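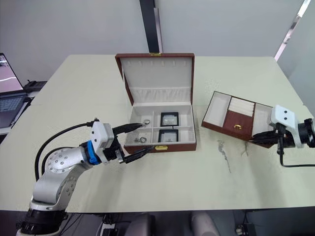 **Cliretti would like you to find your other earring**

*New jewelry box goes on sale in August, with a tray that comes out and a lid that stays up*

TUTLOW. Cliretti, the maker of small boxes for small things, today announced the Skoltmont, a jewelry box for people who own a modest amount of jewelry and have lost track of most of it.

The Skoltmont comes in reddish-brown with a pale interior, a color pairing the company settled on after a long flirtation with teal. The lid opens fully and stands upright by itself. Along the upper part of the lid runs a row of small hooks or loops for necklaces, which left to their own devices will form a single necklace. Under these is a gathered fabric pocket. Cliretti recommends it for bracelets, and expects it to fill up with spare buttons.

The base has small compartments on the left for rings and charms, and 2 square, black-framed windows set into the lining on the right. The clasp is gold-colored and closes with a click that the design team spent most of a winter arguing over.

A smaller tray comes with the box. It has three sections, the middle one fitted with white ribbed rolls that hold rings upright, and a padded one to the left for anything that scratches easily. The tray can live on a dresser, in a drawer, or on the bathroom shelf where the rings were going to end up anyway.

"Our last box had a great many compartments, and customers told us they kept everything in one of them," the company said. "We took the hint and made fewer. We also heard from several people who were storing batteries in it. They seemed happy, and we have left them alone."

Cliretti suggests emptying the old box onto a light-colored table before moving in. Pair up what can be paired, untangle what can be untangled, and put the single earrings in the lid pocket for 2 months. After that, the company takes no position.

The first run is 870 boxes, finished at the Kwiatkowski workshop in Tutlow, and each is covered by a 2-year guarantee on the hinges and clasp. The guarantee doesn't extend to the contents, their whereabouts, or any family disagreement over who was promised the ring.

The Skoltmont will be sold through the Cliretti shop in Tutlow and by mail order. Sample boxes are available to press on request and do need to come back, preferably empty.

**Press contact:** Cliretti press desk, Tutlow. The phone is answered from 9 a.m. until lunch.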